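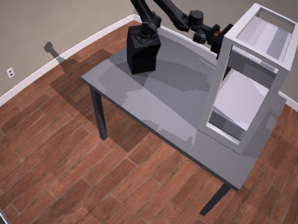

Simulated cell, gripper at the upper edge of the open-frame cabinet.

Narnside planning stack: software meeting
Thursday, April 26, 2018
Chair and minutes: Nhung Lò

1. Previous actions
Log rotation on the Tiêu build server is closed. The joint limit file for the arm has been merged into the main branch.

2. Planner
The nightly batch ran 3,171 queries against the cabinet model. 2,207 returned a path within the time limit. Most of the rest failed at the collision check on the wrist links near the top frame. Agreed to split the cabinet mesh into separate panels and posts and rerun before changing any planner settings. Padding stays at 20 mm until then.

3. Contact at the cabinet edge
Discussed poses with the black block between the gripper and the upper back edge of the cabinet. The planner treats the block as part of the gripper once it is attached, so contact with the frame is reported as a collision. Isside will add an allowed-contact entry for this pair, limited to the final segment of the path.

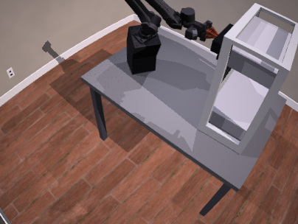
4. Tooling
Nurkunex viewer drops shadows when 2 cameras are open. Low priority.

5. Actions
Mesh split: Nhung Lò
Allowed-contact entry: Isside
Batch rerun and comparison: Nhung Lò, for the June release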